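Curtains, shelves and one robot arm: tips from our workroom

Last updated 24th July

We are a small workroom in Skinham. We wash, press, re-hang and tie curtains for guest houses and rental flats, and we also dress the rooms when the owner wants it, meaning shelves wiped, small things put back, fabric falling as it should. In April we got an arm for the dressing part, a Dromberg, with a gripper and a small camera near the wrist. Many readers wrote to ask how it is to work with such a thing and if our old tips are still good. Most are, some changed. I put them together on this page, the old and the new, in the order I remembered them.

Pleats first, always

A pleated curtain must be cold from the press before you hang it. If it is still warm, the folds open by themselves during the night and in the morning you have waves. I used to check with the back of my hand and I still do. The arm can not feel this, so checking became a task with its own line on the sheet, and the person who presses signs it. Before, I pressed and hung and signed nothing. I was a little offended by the signing in the first week. Now I like it, I know on Monday who I must ask.

To make old pleats sharp again without sewing: run the folds through your fingers from top to bottom, hold them together every hand's width with a strip of soft cotton, and leave the bundle hanging for one night. Do not use rubber bands. They leave a mark which looks like dirt and does not wash out.

Where to put the tie-back

Lower than you think. Most people tie in the middle and the curtain looks like a bag. Go down to two thirds of the length, measured from the top, and pull the band only so much that a flat hand still goes under it. A white band on white fabric forgives a lot. A dark band shows every crooked millimeter.

The loose end of the band goes to the side you see less. For a person this is a matter of taste. For the arm we had to decide it, one time, for all rooms, and this was a longer discussion than the one about money. Tsung-han Sin wanted left, I wanted right, and for now it is left. You can change it with your own fingers afterward if you care, and I sometimes care.

If you tie many curtains by hand, change the hand. I did not, for eleven years, and my right thumb tells me so each winter. This is where the arm has made the biggest difference for me. It takes the long rows of the same curtain, and I take the bay windows, the uneven ones, the linen which is cut a little wrong.

Fabric under a shelf or a table top

A short curtain which hides a storage place is harder than a window curtain, there is almost no room over it. Some tips:

Hang it before you load the shelf. You will want to do it after. Do not.

Use a rod you can take down from the front.

If there is a darker cloth folded over the top of the pleats, fix it with two stitches at the back. Pins fall, and then somebody finds them with the knee.

Keep the small things away from the gap between panel and shelf. They slide down, and a gripper which comes from the side will push them further in. We lost one good pair of scissors like this and found them when we moved house, so to say, from the front room to the back.

Leave space for the wrist. A human hand bends where it needs to bend. The arm needs more place beside the post and below the top than we first gave it, and we had scratches on two posts before we understood. Lai-ching Hsiao then cut a block of foam as wide as the gripper and we use it like a gauge: if the block goes in without touching, the arm can go in also. I recommend such a block even in a house without any robot. It shows you fast if a vacuum cleaner head will fit.

Clean posts and metal parts

Painted posts with a gloss: warm water with one drop of dish soap, wrung cloth, top to bottom, then a dry cloth right after. Streaks come from waiting. They disturbed only my eye before, but shiny streaks can also confuse a camera, and now the posts are wiped before each run instead of on Fridays.

Metal brackets and screws: dry brush, then a cloth. No spray near the fabric. Turn each screw a little with the hand driver when you clean. If it moves, tighten it the same day. The arm may touch a post softly many times in a shift, softer than a person with a basket does, but always in the same place.

Black gripper fingers: wipe with a lint-free cloth, only damp. We had gray lint on white pleats for one week and blamed the dryer. I have apologized to the dryer.

What the day looks like now

I want to write this part plainly, many letters ask about it. There were five of us before and there are five of us now. The owner said so at the beginning and put it on paper for 2 years, which I think is a fair thing to ask for if somebody brings a machine in your workplace. Ask for it before the machine comes, when everybody is still polite.

The work was 2,778 curtains in the last full season before the arm. In the first season with it we expect over 3,000. The additional part is not for free. Somebody must lay out the bundles in the right direction, look at the first and the last piece of each row, and be there when the arm stops and waits. It stops often. A fold too thick, a cloth hanging where it should not hang, and it stands still like a student who forgot the answer. At the beginning we all ran to it. Now one person per shift is the one who goes, and the others continue.

So my tips for the people, which I would give to any workroom:

Write on the wall who goes to the machine today. One name. With two names, both wait for the other.

Do not let the youngest do it all the time. She will learn the machine and never learn the pleats.

Keep one row a day for hand work, even if the arm could do it. A hand forgets after some weeks. I came back from holiday and my bands were terrible.

Note the stops in a simple school notebook: time, which room, what it was doing. We had 827 stops noted when we read it through together the first time, and most came from only a few habits of ours, for example the basket left at the foot of the post. We changed the habits and the days became calmer. I would not give the notebook to the boss without reading it first all together. It is a notebook on the machine and should not become one on the people.

Talk about the noise. Ours is quiet, but it is a constant small sound, and Lai-ching Hsiao had headaches in the afternoons. She now has her pressing table on the other side of the wall and says it is better.

Breaks stay breaks. The arm does not need one, and I noticed that we started to make ours shorter, without anybody asking. We have put the kettle far from the machine, so you must walk away from it.

A word on teaching it

When we showed the arm a new task, we made it too perfect. Ironed cloth, empty gap, nothing around. Then in the real rooms there were things on the top and things hanging, and it did not know what to do. Better to practice in the mess you have. Put up the curtain like a tired person puts it on a Thursday, put some objects close by, and let it work there. Tsung-han Sin keeps a corner for this which we call the Destholm room, after a guest house where nothing is ever in its place. If it goes well in the Destholm room it goes well everywhere.

Same for a new colleague, by the way. My first teacher, old Mrs. Wei, gave me the worst curtain she had, with the lining coming out, and went to make tea. I learned more from it than from the ten good ones after.
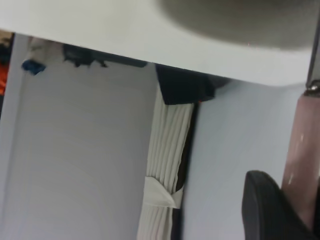 One more thing on the bands, I forgot it higher up. Wash them separately from the curtains, in a small net, and press them flat while they are still a bit damp. A band with a crease in it will slide, and the arm will tie it just as crooked as it received it. If you have spare bands, keep them in pairs with a thread through both. Next time I will write on stains from window frames, there were many questions and I am still trying one of the answers.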